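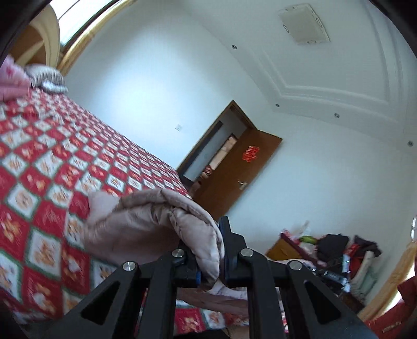 Laurier Gagnon
Data lead, Skonevetti

Jikamum Bedding, release 4

README

Jikamum Bedding is a set of wrist-view recordings made with the Gonden hand-held gripper. It covers the handling of quilts, covers and other large soft items in furnished bedrooms. The set is sold under license to teams training manipulation policies and ships with the Gonden loader.

Contents

1,566 episodes, each stored in its own folder. An episode holds one video file per gripper, a pose track, a finger-opening track and a short task string. Typical strings are "fold quilt", "grasp edge" and "move quilt to head of bed". Median episode length is about 60 seconds.

Capture

Video is wide-angle and delivered as recorded. Straight lines bend strongly toward the borders, and horizon tilt is not corrected. Lens calibration is in calib/ and applies to every episode in this release. Operators work with one gripper or two. In two-gripper episodes the streams are saved separately and share a clock.

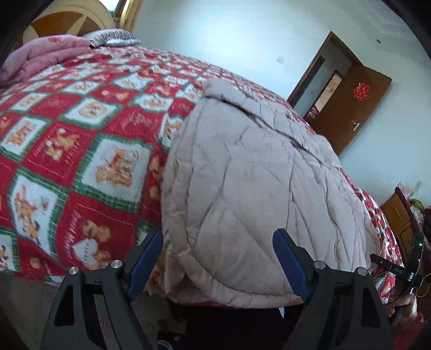 Blue pads on the inner finger faces are the best visual cue for finger opening when the track has gaps. They are often hidden by thick fabric, so the loader does not use them by default.

Rooms are recorded as found. Patterned covers, open doors, bright windows and stored household goods stay in view. Hands and sleeves may appear near the borders and are not masked.

Known issues

Pose drift is higher when a quilt fills most of the view. Affected spans carry the flag low_track.
Window glare can clip highlights. No exposure correction is applied.
Task strings were written by operators and spelling varies.

Splits

400 episodes are held out for testing, split by room. Please do not move rooms between splits when reporting results.

Support

Loader bugs go to the Berhe tracker. License questions go to the Skonevetti data desk. The next release is planned for November.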